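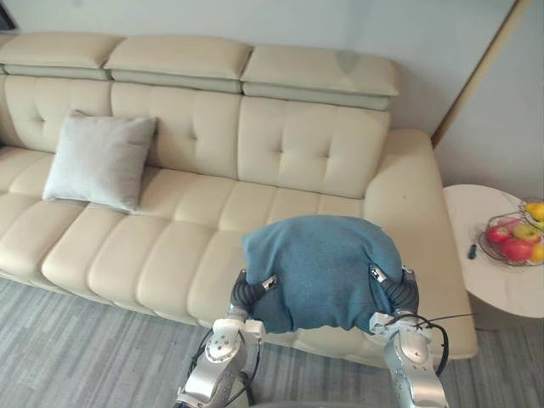
Unit 4: Upholstery Leather, Grading and Finish

4.1 Hide selection

Hides arrive at the tannery salted or chilled and are graded before soaking. Grading considers area, grain damage, brand marks and flay cuts. Seat panels are cut from the butt and back, where fibre structure is tight. Belly leather stretches unevenly and is kept for outside backs and other low-wear areas.

4.2 Finish types

Aniline: dyed through, no pigment coat. Colour varies across the hide. Stains readily.
Semi-aniline: dyed, then given a light pigment coat. Some grain remains visible.
Pigmented: full surface coat, even colour. Usual choice for pale shades such as cream, where dye alone will not cover marks in the hide.

4.3 Seams and tufting

Ribbed and tufted panels need extra allowance for take-up in the foam. Students should mark the panel on the flesh side and check the button spacing against the backing board before any cut is made. Stitch length is set to suit the thickness of the leather. Stitches that are too short perforate the seam line and it will tear under load.

4.4 Area calculation

Worked problem. A job requires 1344 square decimetres of finished panels. Total hide purchased is 2736 square decimetres. Find the cutting yield.

Yield = 1344 / 2736 x 100 = 49.1 per cent

Repeat the calculation with 2 panels re-cut from offcuts and comment on the change in waste.

Reading before the tutorial: Ibarra, chapter on finishes; Quintana, notes on seam strength.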